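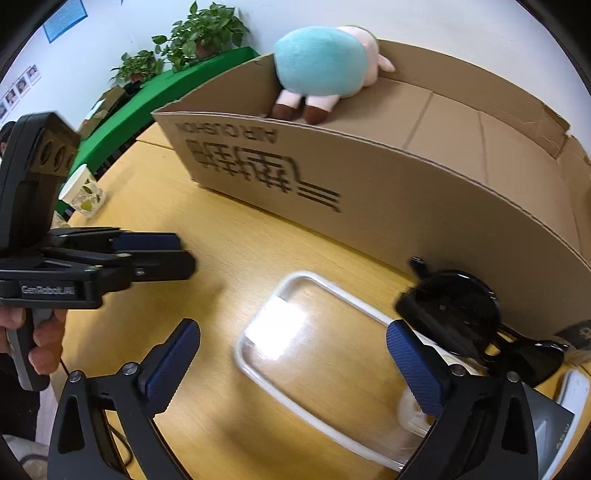

Packing bench tips for a workplace that is going automatic

Every packing room gets the talk sooner or later. A manager comes back from a trade visit, someone says the word efficiency, and by August there is a plan on the wall. Ours came from Gasen, where I packed mixed orders for six years, and it promised that the dull part of the job would go away. Some of it did. What follows is what I would tell anyone whose bench is next.

Keep your own box habits

Grippers like things that are the same every time. Mixed orders never are. A soft toy, a lidded plastic container and something with a stand and a knob on it may all have to share one carton, and each wants to be picked up differently. If you have a way of packing that works, write it down before anyone starts measuring you. Ottar Solheim kept his in a school notebook, heavy items first, and when the new system was set up his pages were the only record of how the odd shapes went in.

Open the carton fully

Fold the flaps right back and crease them hard along the seam. A half-open flap costs a person nothing, you push it aside with a wrist. With a tool in your hand you have lost that wrist, and the flap springs back onto whatever you are lowering in.

Old cartons: check the print

Reused boxes are fine for in-house moves. Don't trust the lettering to tell you which way is up. Look at the bottom seam and tape that first. Cross out old wording with a fat marker if the box is leaving the building, or you will get a phone call about the 500 air cushions somebody thinks they bought.

Clear plastic and bright light

Shiny lids throw glare, and glare bothers people as well as cameras. Try this before you let anybody sell you new lights:

- Turn the container a quarter turn.
- Move the lamp to the side of the bench, low down.
- Lay a sheet of plain paper under clear items so the edges show up.

It took us two afternoons and no money. The quote we had been given was for a full set of lamps.

Small parts

Anything smaller than a bottle cap goes in a lidded tub with a label. Loose on the table it will end up under a bigger item, and then the count is wrong and the machine gets blamed, or you do. Usually you do.

Handles and sore hands

Ask to hold any hand-held tool for a full shift before it is bought. Ten minutes in a showroom proves nothing. Margit Bråten had a sore thumb by lunch with one model, and the sales sheet called it "comfort grip." Wrap the handle in cloth tape, swap hands at every break, and put the tool down between orders. If the rate they set for you leaves no time to put it down, the rate is wrong and you should say so in writing.

Ask where the minutes go

This is the question I never got a straight answer to. Suppose a job that took six minutes now takes four. Do you get a breather, or do you get more boxes? At Sirnlow they were told the first and got the second. Elspeth Mackay asked at the opening meeting who would do the re-packs when an order came out wrong, and the room went quiet. The people at the benches did them, on top of their normal load, and the re-packs never showed up in the figures.

Leave something green in the room

I was against this one, it sounded like a poster. But a couple of potted plants on a shelf well back from the bench do make a long room easier to look at, and you need somewhere to rest your eyes if you are watching fingertips and lids all day. Heart-shaped leaves, brown pots, water on Mondays. Keep drinks cups off the packing side.

Before you sign for anything

Get the training hours in the contract, paid. Get the name of the person who fixes it. Ask for a trial with your own worst orders, the lumpy ones, and stand there while it runs. Roald Sundqvist did that and sent the first tool back the same week. The second one stayed, and he still does the fragile orders by hand.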